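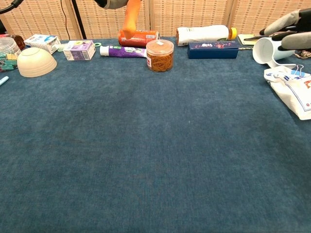 Contra a gaveta das miudezas

A gaveta única é um erro de projeto. Elásticos, molas da roupa, pasta de dentes e um bloco de notas têm frequências de uso distintas e não devem partilhar o mesmo volume. Defendo o recipiente transparente com tampa para tudo o que é pequeno e repetido: lê-se o conteúdo sem abrir. A caixa de cartão impressa obriga a decorar o que guarda.

Karine Tremblay objeta que a transparência só desloca a desordem para a vista. Aceito em parte — uma prateleira com 8 caixas cansa. Com 3, o argumento perde força.

As lâminas são outro assunto. Pousadas sobre papel, ficam ao alcance de quem procura o papel. Precisam de bainha e de lugar próprio, longe das canecas e da taça.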